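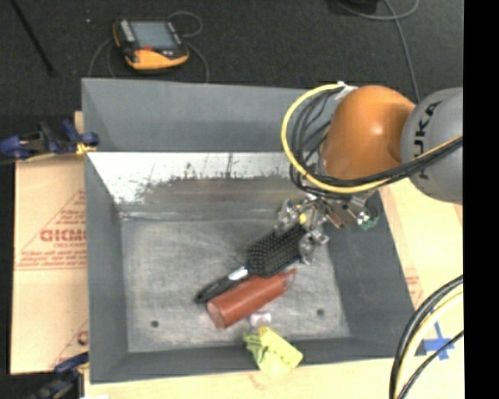
Grastutden sets out equipment plan for mixed-item picking at Tellonstead

Tellonstead, Saturday, August 8, 2020: Grastutden, the household goods and toiletries distributor, has approved the first stage of spending on robot picking at its Tellonstead returns and repacking site. The money covers one working cell, spare parts and staff training. A decision on further cells will be made in November.

The Tellonstead site handles small items that come back from shops in mixed loads. Hairbrushes, bottles and soft goods are often in the same bin, lying at any angle, and each one has to be lifted out singly before it can be checked and sorted. At present this work is done by hand on two shifts.

The trial cell uses a KUKA arm with a two-finger gripper working over a grey metal bin. Grastutden chose to buy the arm outright and to hire the gripper for the length of the trial. The company expects grippers to be the part of the system most likely to change, and did not want to be tied to one design before the results are in.

Okis, the firm fitting the cell, will supply the gripper, the safety fencing and the picking software under a single contract. A second supplier, Lâm, will provide the fixed cameras and lighting.

What the budget covers

The first stage is based on a test list of 200 product lines, picked from the goods the site sees most often. The list was drawn up by warehouse staff and includes long thin items, round bottles and crumpled packets – the three groups that caused most trouble in earlier supplier visits.

Okis will be asked to show 3000 logged picks before the cell is accepted. Every missed or dropped item will be recorded along with the item next to it, as items resting against each other are harder to grip cleanly. Payment is split, with the last part held back until the acceptance run is complete.

The cell will take up about 264 square feet, including the fenced area and space for a pallet truck to pass. No building work is needed. The power supply at the south end of the site was renewed last year and has room for two more cells of the same size.

Running costs have been set out separately from the purchase price. They include gripper fingers, cables, bin replacement and a yearly service visit. Grastutden has allowed for cables to be replaced more often than the maker's schedule suggests, following advice from other sites with arms reaching into deep bins.

Staffing

No jobs will be lost in the first stage. Pickers on both shifts will be offered training in running the cell, clearing stoppages and using the handheld controller. Training will take place in paid hours.

Next steps

The November review will look at pick rate, stoppages and the cost of parts used. If the figures support it, Grastutden will invite quotes for two further cells, and Okis will not be given preference. If they do not, the arm will be kept and moved to carton loading, where a simpler gripper would do.

Suppliers who wish to be told when quotes are invited can register with the Grastutden purchasing office at Tellonstead.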